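포르네오(Porneo) 소식지 3월호
전시 운영 항목: 안내 키오스크와 배포용 카드

상반기 순회 전시에 투입할 안내 키오스크의 구성과 카드 배포 절차를 정리한다. 지난 호에서 다룬 부스 바닥 배선은 변경이 없으므로 생략한다. 본 항목의 적용 대상은 현장 설치조와 안내 데스크 근무자이며, 운송 담당은 마지막의 포장 부분만 확인하면 된다.

외장

키오스크 본체는 모서리를 곡면으로 처리한 백색형을 유지한다. 각진 모델도 검토했으나 운반 중 모서리 도장 손상이 반복되어 제외했다. 본체 표면의 오염은 중성세제를 묻힌 극세사 천으로 닦고, 알코올 계열은 인쇄면에 닿지 않게 한다. 인쇄 패널의 검은 글자는 알코올에 번진 사례가 두 건 보고되어 있다. 곡면 부분에는 양면테이프를 붙이지 않는다. 제거 후 접착제가 남으며, 남은 접착제를 긁어내면 광택 차이가 생긴다.

화면

화면에는 대시보드를 상시 표시한다. 배경은 청색, 주 지표는 원형 게이지이고 보조 지표는 작은 아이콘과 차트로 구성된다. 밝기는 전시장 조도에 맞춰 설치 당일 한 번만 조정하고 이후에는 고정한다. 자동 밝기 기능은 끈다. 관람객이 화면 가까이 서면 센서가 가려져 화면이 어두워지는 현상이 워라노(Worano) 전시장에서 확인되었다. 절전 모드 진입 시간은 개장 시간보다 길게 설정한다. 화면 데이터가 갱신되지 않을 때는 본체 전원을 내리지 말고 네트워크 연결부터 점검한다. 재부팅에는 7분이 걸리며 그동안 안내 기능 전체가 멈춘다.

인쇄 패널과 라벨

정보 패널은 화면 옆에 둔다. 본문은 백색 바탕에 작은 글자이고, 강조할 한 줄만 굵은 검정으로 넣는다. 중국어판은 본문 행간이 한국어판보다 좁으므로 두 판의 조판 파일을 섞어 쓰지 않는다. 라벨은 어두운 바탕에 흰 글자로 통일한다. 라벨 교체 시에는 기존 라벨을 완전히 제거한 뒤 부착하고, 겹쳐 붙이지 않는다. 겹쳐 붙인 라벨은 조명 열로 가장자리가 먼저 들뜬다. 제목 라벨은 나머지보다 크게 제작하며, 글자 수가 네 자를 넘으면 자간을 줄이지 말고 제목을 다시 정한다.

조명

기단부에는 백색 LED 띠를 사용한다. 색온도는 키오스크 단위로 맞춘다. 한 대 안에서 생산 시기가 다른 띠를 섞으면 색 차이가 육안으로 보이므로, 일부 구간만 불량이어도 같은 줄 전체를 교체한다. 교체한 띠는 폐기하지 않고 시험용으로 창고에 보관한다. 전원 어댑터는 본체 뒤쪽 점검구 안에 고정하고 바닥에 노출하지 않는다. 점검구 덮개의 나사는 공구 없이 풀리는 종류로 바꾸지 않는다. 텍킨(Tekin) 설치 때 개장 시간 중에 덮개가 열린 일이 있었다.

브래킷

거치용 브래킷은 각도를 먼저 정하고 나사를 조인다. 조인 상태에서 각도를 바꾸면 관절부가 마모되어 며칠 안에 처진다. 기기를 장착한 뒤에는 통로 쪽 돌출 길이를 측정해 설치 기록지에 적는다. 휠체어 이용자의 동선과 겹치는 경우에는 각도 조정으로 해결하지 말고 키오스크 위치를 옮긴다.

카드

배포용 카드는 총 3,000장을 인쇄했고, 현재 잔량은 1,675장이다. 추가 인쇄는 잔량이 한 회차 배포량 아래로 내려간 시점에 신청한다. 도안은 황갈색과 주황색 바탕에 갈색 선을 얹은 것으로, 1차 교정에서 선 굵기가 지나치게 얇게 나와 한 단계 올렸다. 굵기를 올린 뒤 선이 만나는 지점에 잉크가 뭉치는 문제가 있었으나 건조 시간을 늘려 해소했다. 도안을 담당한 네우자 바르보자(Neusa Barbosa)는 코팅을 무광으로 바꾸자는 의견을 냈다. 유광은 조명 바로 앞에서 선을 읽기 어렵다는 것이 이유다. 다음 인쇄분부터 무광을 적용하고, 기존 잔량은 그대로 소진한다.

카드는 관람객에게 직접 건넨다. 키오스크 위에 쌓아 두는 방식은 스턴들리(Stundley) 전시에서 중단했다. 한 사람이 여러 장을 가져가는 일이 잦았고, 바닥에 떨어진 카드를 밟아 미끄러질 위험도 있었다. 건넬 때는 가장자리를 엄지와 나머지 손가락으로 잡아 인쇄면을 가리지 않는다. 구겨진 카드는 배포하지 않고 따로 모아 마감 때 매수를 적는다.

포장

투명 비닐은 설치가 끝날 때까지 버리지 않는다. 철수 때 다시 쓰며, 찢어진 부분은 잘라내고 남은 면적이 충분하면 패널용으로 돌린다. 비닐은 반드시 마른 상태로 접는다. 물기가 남은 채 보관하면 다음 현장에서 인쇄면에 얼룩이 옮는다. 운송 상자는 13번까지 번호를 매겼고, 카드와 라벨은 마지막 번호 상자에 함께 넣는다. 상자 목록은 뚜껑 안쪽에 붙이고 사본은 안내 데스크에 둔다.

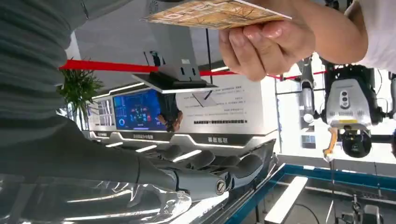 다음 호 원고 접수

설치 기록지 개정안에 대한 의견은 편집 담당에게 보낸다. 현장별 수정 요청에는 해당 키오스크 번호와 발생 시각을 함께 적는다. 번호가 없는 요청은 접수하지 않는다.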